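# Tímea Szénási on collecting examples at home

Tímea Szénási runs data collection at Tronside, where a team of people with hand-held grippers goes into ordinary homes and does ordinary chores. The recordings go to a learning system the company calls Erano. She has been in the job since December and spoke to us by phone between two home visits.

"Most of what I do is look at what people keep on their furniture," she says. "Then I ask someone to pick it up."

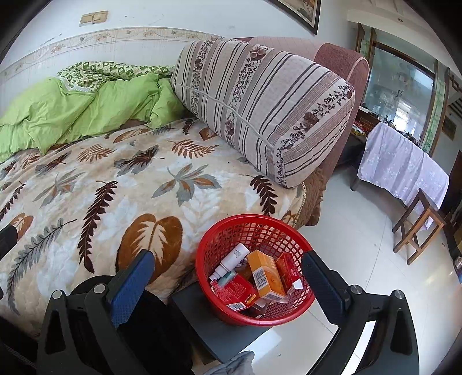
*463 words · a short read*

The current batch is about tidying household clutter, with medicine packaging high on the list. Boxes, bottles and small containers end up in baskets in a lot of homes, and Szénási wants Erano to meet them the way they are kept.

"A new box from the store is easy," she says. "It has square corners and it stays square. We had 200 recordings of boxes like that from the lab in Flesville, and the model was fine on them. Then we gave it one with the end torn open and it closed the fingers on the flap."

Each recording is one attempt at one small job, such as putting a bottle into a basket or taking it out again. The collector holds the gripper and works at a normal pace. Szénási asks people not to slow down for the camera, and she throws out fewer recordings than she used to. A missed grasp stays in if the person recovers and finishes.

"I used to cut those," she says. "I had 110 of them in a folder called 'bad.' Antal needed them more than the good ones."

Antal is the labeling tool her group uses. It splits each recording into reach, grasp, move and release, and a person then checks the splits by hand. Szénási still does part of the checking herself, usually in the mornings. Shiny packaging gives her the most trouble. So do patterned blankets, where the edge of a box can get lost among the leaves and stripes.

"People ask if we put down a plain sheet first," she says. "No. If the bed has a big print on it, we record on the big print." 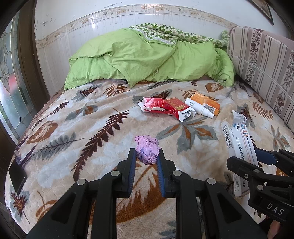 Crumpled paper is a separate problem. It changes shape when the fingers close, so two attempts on the same ball don't match, and Szénási wants plenty of both soft and firm grasps. Her home recordings stood at 1,071 when we spoke. She would like the next few visits to lean toward wrappers, opened packs and foil – things most people would throw away without looking at them.

She also wants more work with two grippers. One hand can hold a box steady while the other pulls something out, but the timing is harder to label, and the checkers don't always agree on where one step ends.

"We argued for a whole afternoon over one box," she says. "Was it being held or being moved? I said held. I'm still not sure."

Asked what she would change, she talks about the schedule. A visit takes longer to arrange than to record, and the collectors' wrists get tired well before the batteries run down. She has started planning shorter sessions with a break in the middle.

Her next stop was a kitchen. "Lids," she says. "I've got a list of lids."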